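Preparing Winter Clothing and Bedding for Summer Storage

Issued by the Fairweather Household Services Office
Last revised March 12, 2019

This guide is intended for residents of Leltorside who use the shared storage rooms between the end of the heating season and July. Items that do not meet the steps below may be returned to the apartment.

Step 1. Sort by fiber

Separate wool and wool blends from cotton and synthetics before washing. Care labels should be read in full, as many knits sold as wool carry a lining that needs cooler water. 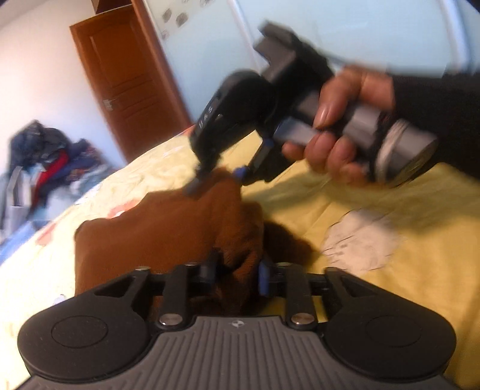

Sorting is best done on a large flat surface in good light. Stains that escape notice now will set over the summer, and food marks attract moths even on clean-smelling fabric. A bed is large enough for most loads. Darker pieces, such as the brown cloth on the yellow patterned sheet, should be spread out fully and checked on both sides before they go into a pile.

Step 2. Wash and dry

Wash each pile according to its label and allow it to dry completely. Thick seams, cuffs and collars hold moisture longest — check them by hand before folding.

Step 3. Fold knitwear

Do not hang sweaters for storage. Lay the garment face down, bring the sleeves across the back, and fold it into a rectangle that fits the box. Heavier knits go at the bottom.
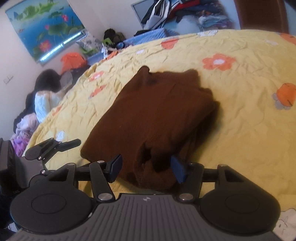
Step 4. Pack small items

Socks, gloves and scarves should be kept together in a cotton bag, with no more than 15 pairs to a bag. Wool socks may be rolled loosely but should not be turned over at the cuff, which stretches the elastic.
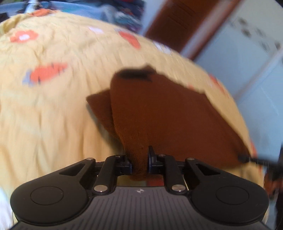
Each bag requires a written label giving the apartment number and the contents. Odd socks should be set aside until the match is found. Brown ones, like the sock on the flowered bedspread, are easily confused with black under hallway lighting, and pairs are better matched in daylight.

Step 5. Deliver to storage

Boxes may weigh no more than 11 kilograms. Requests for extra shelf space should be addressed to Azlan Jugah at the Fairweather office, Room 19.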